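Narar Roll-Out Dance Floor

If you've ever tried to rehearse on a church hall floor in November, with the heaters off and splinters in the boards, you'll know why we're so fond of the Narar. It's a vinyl dance floor that rolls up like a rug, nine metres to a roll and 2 metres wide, and it suits bare feet, jazz shoes and soft ballet slippers (sorry, no taps!). Choreographer Imani Okafor toured hers through the Drokcombe halls all last season and has just ordered another in grey.

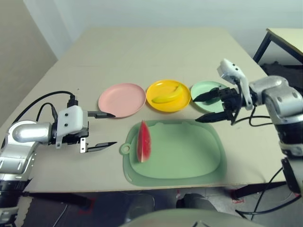
Toy banana on the yellow plate, watermelon wedge on the cutting board.

Let each roll lie flat overnight before you tape the seams, and please store it on its cardboard core, never folded, or the creases will stay with you for years. A damp mop is plenty for cleaning. Rolls are $195 each, tape extra, and we're always happy to cut to length if your studio is an odd shape, as so many of them are. Ring and ask for Sunita Schumacher, who'll gladly talk colours with you for as long as you like.

9 comments
2 shares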